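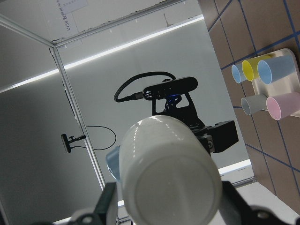 Dilidthorpe CC Supporters' Board > Match Talk > Sunday T20: 2 runs short, again

longhop_larry
May 25, 2022

Had three days to calm down and I haven't. We needed 14 off the last over with five wickets in hand and lost by 2. To Gomodley, of all people, who turned up with ten men and borrowed a bat.

My complaint is the middle bit. We were 71 for 1 after eight overs, then between overs nine and 13 we hit one boundary, and that was off the edge. Chasing 164, you can't have a lie down halfway through.

silly_mid_oaf

They made 163, so we got to 161, which most weeks wins that game with an over to spare. The batting wasn't the trouble. Seventeen wides was the trouble. Take out even three of them and we're all in the bar being unbearable.

longhop_larry

Wides are part of the game.

silly_mid_oaf

They're certainly part of ours.

thirdmanfine

Were either of you there? The ball got soft and their off spinner bowled four overs into the breeze with a long boundary on the pavilion side. It was hard work. I thought the two in the middle did all right to keep us in it. Everyone in the deckchairs was going to slog him over the sightscreen, naturally.

longhop_larry

I was there. I was in the deckchairs.

Zoubi

Gomodley supporter in peace. Our off spinner is 51 and had a bad knee strapped up before the start. He's been telling people about his figures ever since. He told the man at the petrol station. Please beat us next time, for everyone's sake.

Good game though, and the tea was far better than ours.

coverdrive_and_chips

Can someone explain the batting order to me? We have a lad who hits it miles and he came in at eight with nine balls left. He got 19 of them. Runs, I mean. If he comes in at five we win that with time to go home and change.

thirdmanfine

He came in at five at Jukard a fortnight ago and was out second ball, caught on the rope. This very board called it reckless. I think it was you, coverdrive.

coverdrive_and_chips

It was reckless. It was a different situation.

silly_mid_oaf

I went and looked it up. Page four of the Jukard thread, "village batting, what was he thinking". Lovely stuff.

coverdrive_and_chips

Well, I stand by both.

nightwatchman_63

For those who like sums, the website has us on 536 runs from four T20s this season, an average of 134 a match. So Sunday was our best batting of the year by a distance and we've still managed 30-odd posts of misery across two threads. We've played four and won one. If anyone wants to be gloomy, be gloomy about the bowling at the death. The last three overs on Sunday went for 41.

longhop_larry

Fine, the last three overs were poor. I'll give you that. But who bowls them instead? The opening pair were bowled out by the 12th because we went for the kill when they were 60 for 4, and I seem to remember everybody clapping.

silly_mid_oaf

I clapped. I'd hold one of them back next time. Two overs up front, one in the middle, one at the end. It isn't hard, they do it on the telly.

thirdmanfine

On the telly they have a sixth bowler who can land it on the cut strip.

Zoubi

You can have ours. He's 51.

mod_at_deep_square

Moving the posts about the scorebox to their own thread. That's nine replies on whether it should be green. This one stays for the cricket. Also a reminder that the return fixture at Gomodley starts at 1.30, and parking is in the field behind the church, whatever the fixture card says.

longhop_larry

Is the scorebox thread open to all? I have views.

coverdrive_and_chips

Still say he should bat five.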